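TENACH ARM CELL
Club Set-up Guide, Section 4: Bin, Clamps and Cable Check

Read this before you touch anything. Takes 10 minutes if the last group put stuff back, longer if not. New people do it with a second person, every time, no solo set-ups. Sections 1 to 3 (keys, power, sign-in) first.

Need: bin, clamps, box of small parts, tape, the session log. Pendant stays where you can reach it without leaning over the arm.

4.1 Bin

1. Arm parked, E-stop pressed in. Say "stopped" out loud so the other person hears it.
2. Bin goes on the table with the long side facing the arm. Line up with the pencil corners. If the pencil's rubbed off, measure from the table edge, numbers are inside the cupboard door.
3. Clamp it. Hand tight plus a quarter turn, no more. We bent a rim in February doing it harder.
4. Push the bin with your palm. If it slides, redo step 3.
5. Clamp handles point AWAY from the arm. Check again after you tighten, they swing round.

Caution: moving a clamp even a little moves the bin, and then the saved positions are off. Log it and redo 4.4. Don't just nudge it back and hope.

4.2 Cables

1. Run your eye along the whole length, wrist back to base. Look for nicks, flat spots, tape coming up.
2. The loop at the wrist needs slack. Too tight and it pulls on the connector when joint 6 turns. Too loose and it drags through the bin.
3. Ties snug but you should still be able to slide the bundle a bit with two fingers.
4. With a second person at the E-stop, jog the wrist through its range at 10 percent. Watch the loop the whole time. Stop if it catches on anything.
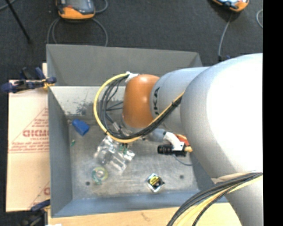 Tenach Arm Cell Guide, Issue 13

Note: the loop hangs out to the side of the orange wrist when it's right, yellow cable on the outside and the black bundle inside it. If you rerouted something, write down which way round you went. Hwa-young Yang spent a whole evening on one that had been wrapped backwards.

4.3 Parts

1. Small stuff only. Mix shiny, clear and solid colors, thats the point of the Bemalar task.
2. Drop them in by hand, arm stopped. Don't arrange them in rows. The picking code looks great on rows and then falls over on the day.
3. Leave a piece or two right up against a wall. Those are the hard ones and they score double.
4. Clear plastic goes in for every scored run. Practice runs, your choice.
5. Nothing sharp, nothing wet, nothing taller than the rim.

Caution: the floor of the bin has holes in it. Anything that fits through one will end up under the bin, so check before you pick the parts.

4.4 Zero and test pick

1. Hands out. Both people behind the line. Release E-stop.
2. Load program 191. NOT the old Ultdale one, it has the wrong bin height in it and will drive the tool into the floor.
3. Speed at 10 percent, step mode. Let it go to the four corners one by one. Tool should stop just above the floor each time.
4. If a corner's off, stop and redo 4.1. Dont fix it in code.
5. One test pick. Then 50 percent for practice. Full speed is for scored runs only, and only with Arturo Russo or Rahel Fuchs in the room.

4.5 If it faults

1. Press E-stop first, read the message second.
2. Write the message down word for word. "It beeped" is no use to Remo.
3. Part stuck in the tool: arm stopped, then pull it out sideways. Never twist.
4. Same fault twice, you're done for the session. Park it, log it, tell Rahel.

4.6 Packing up

Park arm, E-stop in, parts back in their box. Bin and clamps stay on if there's a session the next day, otherwise clamps off. Sign the log, both names.

Next check of the saved positions: Sat 14 September, Remo Riedl has the sheet. Section 5 is the camera mount.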